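Paltus household set, README

Last touched 2020-01-13, Eifion Kneath. Ask me or Joni Partanen if something is off. Joni did the cloth part, I did most of the rest.

What it is

Examples of everyday table jobs done by people with hand-held grippers, for training the Luven policy. No robot in the loop at this stage. 3000 episodes over 8 homes, 30 of them held back for eval (see holdout.txt, please don't train on those).

Tasks

cloth_fold: fold a tablecloth, corner to corner or edge to edge
cloth_flat: smooth out folds and wrinkles
tidy_table: move small stuff to one side
bag_pack: put packets into a fabric bag

cloth_fold and cloth_flat are the biggest by a long way. bag_pack is thin, more coming in June hopefully.

How we recorded

One gripper per hand, camera on the gripper. Homes left as they were, we only cleared enough of the table to work on. Start and stop on the button, five seconds still at the start so the tracking can settle. Some people forgot. Those episodes have late_start set to 1. 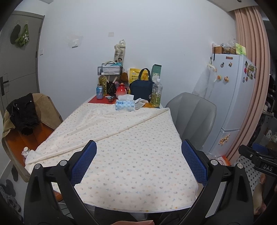 Cloth on the table, both gripper arms in view. Household things stay at the wall end.

Operators were told to work at normal speed and not to redo a bad grasp in a seperate take. Misses and regrasps are left in on purpose, they're tagged in events.csv when we spotted them. We didn't spot them all.

Layout

One folder per home, one subfolder per episode. In each: video, gripper pose, jaw opening, events.csv, notes.txt. Notes may be empty. Pose is in metres, jaw opening goes from 0 (shut) to 1 (open). Left and right are the operator's left and right.

Known problems

Plain pale walls upset the tracking. Look for jumps in pose, mostly in the Braltanau homes.
Clear bottles and shiny things confuse the depth estimate. Don't lean on it.
Timestamps in home 5 drift against the video. Fix script is in tools, run it before anything else.
Hands get into shot at the edges. Not masked.
Wrinkle labels on cloth_flat were done by two people who didn't agree on much. Use with care, Joni wants to redo them.

Not in here

Audio (stripped). Faces, blurred where we caught them, tell us if you find one and we'll pull the episode. The Simanjuntak kitchen runs are a different set with a different jaw calibration, dont mix them.

To do

checksums
redo the split by home, not by episode
proper licence text, for now internal use only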